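Workshop tips: before you let an arm near the bench
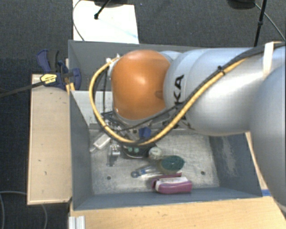

Arm over the bin, cables tied and strapped along the top, clamp on the left rim.

Every few months somebody writes in to ask whether a second-hand robot arm is worth having in a home or shared workshop. My answer is still mostly no. But people buy them anyway, and a fair number of the letters that follow are about the same dull things: snagged cables, bins that walk across the table, and a folder of rules that didn't help. So these are my tips, with my doubts left in.

Start with the paperwork, and don't expect much of it

Florian Wallner sent me the safety sheet his workshop had adopted. It ran to 36 rules. I read all of them twice, and eight would change anything you do with your hands. The rest told you to be aware, to be mindful and to be responsible. I have never met a person who was made careful by being told to be careful.

Formal standards are a different matter. There are proper ones for industrial robots and they are worth a read if your library can get them. What I object to is the seller who says a machine "meets the standard" and lets you think that settles it. An arm on its own is one thing. An arm with a gripper on it, a tub under it and you leaning over to fetch a dropped screwdriver is another, and it is that whole set-up you need to look at. Ask the seller which standard, and what exactly was tested. When I asked Lüthi about one of theirs I got a brochure.

Cables

Most of the trouble is here. A cable that is fine with the arm folded up may be bowstring tight when it reaches across. Move the arm by hand, or at its very slowest speed, through everything you mean it to do, and watch the cable the whole way. Leave a loop at each joint that bends. A loop near the gripper wants watching too. If it hangs lower than the fingers it will find the work before they do.

Tie cables to each other and strap them to the arm, but not so tight that the jacket is pinched. Hermine Schnyder, who repairs sewing machines and has no patience with any of this, uses soft strap for anything that flexes and keeps plastic ties for cable against cable. I've copied her. Trim the tails of the ties unless you enjoy scratched knuckles. I don't always do it myself.

Check the straps on a set day. Mine is Tuesday, when I empty the dust bag.

The bin

Clamp it. A bin full of odds and ends feels heavy until something strong leans on the wall. An ordinary bar clamp on the rim does the job. Put a bit of scrap wood wherever the jaw would mark something you care about, and nip it up again after the first ten minutes, as plastic gives a little.

Tape is for marking where the bin goes back. It isn't for holding the bin down, whatever the man at Ganden told Rupert Danzer.

High sides keep things in, and they also give the gripper something to hit. If you are buying a bin for the purpose, get the shallowest one that will hold your things. Sloping sides are kinder than straight ones, though small items slide down and bunch together at the bottom.

What goes in it

Mix soft things and hard things if you want to know what the gripper can do. A demonstration with matching wooden blocks tells you it can pick up matching wooden blocks. Try a pouch, something round, something bristly, a hand tool with a ring at one end. Leave out anything sharp, anything with liquid in it, and anything you would be sorry to see squashed.

Benedikt Kofler wrote to say his Inar gripper had done 600 picks without dropping one. I wrote back asking what it had been picking. No reply so far.

The floor

Stands with round bases and thin poles are easily kicked. Keep them back from where you walk, and run their leads behind them. Loose leads on dark carpet are very hard to see, so use a pale cover strip or at least bright tape. This has nothing to do with robots and it is the thing most likely to hurt you.

Stopping it

Have a stop button you can hit without reaching past the arm. Press it before you start, every session, and see that everything stops. Bezawit Kahsay found that hers had been wired to the lamp. If two people are working, agree out loud which of you has the button. Hands stay out of the bin until the arm is stopped, including when the thing you want is right by the rim.

Do you need one?

Sorting a tub of bits by hand takes me nine minutes and a cup of tea. I'm told the Lullach arm will be quicker once it's set up properly. I was told the same last July.

Next month: getting candle wax out of a vice.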